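## 4. Sorting snacks on the tray

This section covers loose snack packets in guest bedrooms at the Julska house. For the kitchen shelves, see section 5.

**You need:** the green tray with the raised rim, a trash bag, a marker, and the Perutwood snack box (holds 29 small packets).

1. Pull the duvet flat and set the tray in the middle of the bed.
2. Put all the packets on the tray. Leave nothing on the nightstand.
3. Pick up tall pouches by the sides and hold them upright. Check the crimped top for tears.

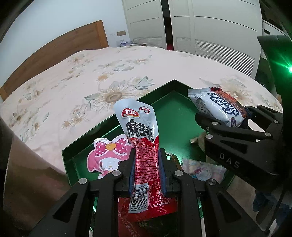 Raimonds Paulauskas would add that konjac snacks should be kept apart from anything sweet, as one leaking pouch of the spicy kind gave him a whole box of chili-flavored wafers in November.

4. Take out clear wrappers and bits of torn paper and throw them away.
5. Find the best-by date. If it has passed, throw the packet away. If it is within 8 days, mark the front with a dot.

**Caution:** Do not squeeze a packet to test the seal. Oil stains on the duvet cover need to be treated before washing (section 9).

6. Sort by type, one packet at a time. Spicy packets go in the left side of the box and sweet ones in the right. The red 卫龙 packets go on the left.

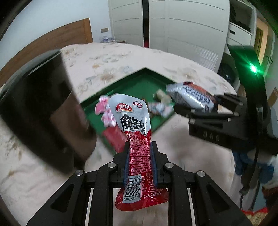

Can opened packets go back in the box?

Put them in a zip bag in the kitchen and use them first. The box is for sealed packets only.

7. Wipe the tray, including under the rim, and return it to the hall closet.

**Note:** Refill orders go to Jurgita Ozoliņš before 3 p.m. Give the shelf number (158 for the guest rooms).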